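2022年9月15日
编写：Heidrun Reisinger　审校：Nicanor Galindo

第四章　大花型墙纸的铺贴

4.1　适用范围

本章适用于Imhof系列无纺布基材墙纸在室内平整墙面上的铺贴，包括住宅房间、走廊以及由三面隔板围成的小型隔间。纯纸基材及织物面墙纸的施工方法见第五章。浴室淋浴区、室外墙面和未做防潮处理的地下室不在本手册适用范围之内。

4.2　施工前检查

1. 核对每卷标签上的型号与批号。同一空间应使用同一批号的墙纸，批号不一致时，请在开卷前与Samanley客户服务部联系。
2. 检查墙面。墙面须干燥、坚实、无浮灰，旧墙纸及残胶须全部清除。裂缝和钉孔以腻子填平，干透后打磨。
3. 吸水性强的墙面先涂一遍Sondden基膜，待完全干燥后再继续施工。
4. 关闭施工区域电源，拆下开关及插座面板。

注意：断电后须用验电笔确认。面板拆除后至施工结束前，不得恢复供电。

4.3　裁切与对花

5. 确定起始线。自窗侧墙角量取500毫米，用铅垂线在墙面上弹出垂直线，第一幅墙纸以此线为准，不以墙角或门框为准。
6. 本系列花型循环高度为900毫米。裁切前将相邻两幅并排展开，对准花型后再下刀，上下各留余量。
7. 在每幅背面用铅笔标注序号和朝上方向。不得使用圆珠笔或记号笔。

说明：大花型墙纸损耗高于素色墙纸。订货时请按附录乙的用量表计算，并另备一卷，供日后修补使用。

4.4　涂胶与铺贴

8. 按包装说明调配胶粉，充分搅拌后静置，至无颗粒为止。
9. 将胶液均匀涂于墙面，涂布宽度略大于一幅墙纸。
10. 自上而下贴合，用软毛刷由中间向两侧排出气泡。接缝处采用对接，不得搭接，以压轮轻压即可。
11. 溢出的胶液立即用清洁湿海绵吸除，不得来回擦拭。

4.5　转角处理

12. 遇阴角时，不得将整幅墙纸直接绕过墙角。应按墙角处实测宽度加少许余量裁切，余量折入相邻墙面，剩余部分在相邻墙面上重新吊线后铺贴。
13. 转角处设有立柱或收边型材的，墙纸裁至型材边缘，以美工刀沿钢尺一次切齐，刀片应勤更换。
14. 转角两侧的花型允许有轻微错位，应将错位安排在不显眼的一侧。

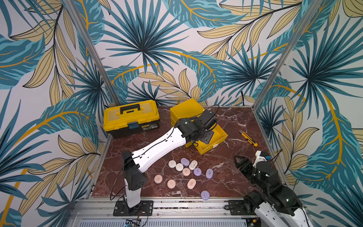
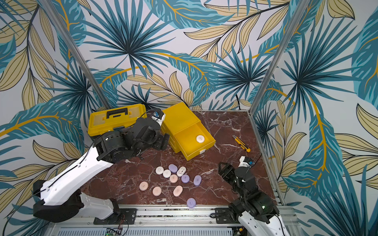 图4-3、图4-4　三面墙铺贴大型热带叶片花型墙纸

15. 三面围合的隔间，应先贴正面墙，再分别向左右两侧推进。正面墙宽度不超过970毫米时，将主花型居中布置，两侧以裁切幅收边。

4.6　干燥与验收

16. 铺贴完成后关闭门窗自然干燥，期间不得使用暖风机或开启地暖。室温低于11摄氏度时应暂停施工。
17. 干燥后在自然光下检查接缝、花型及转角。局部起泡可用注射器注入少量胶液，再用软毛刷抚平。
18. 安装开关及插座面板，恢复供电。

警告：剩余胶液不得倒入下水道。刀片应装入硬质容器后丢弃，并置于儿童无法触及之处。

4.7　保修登记

请保留卷标及购货凭证，并将登记卡寄至Lemcombe服务中心。因墙面潮湿、基层松动或混用不同批号造成的问题，不属于保修范围。四月以前购买的产品，仍按旧版手册所载条款办理。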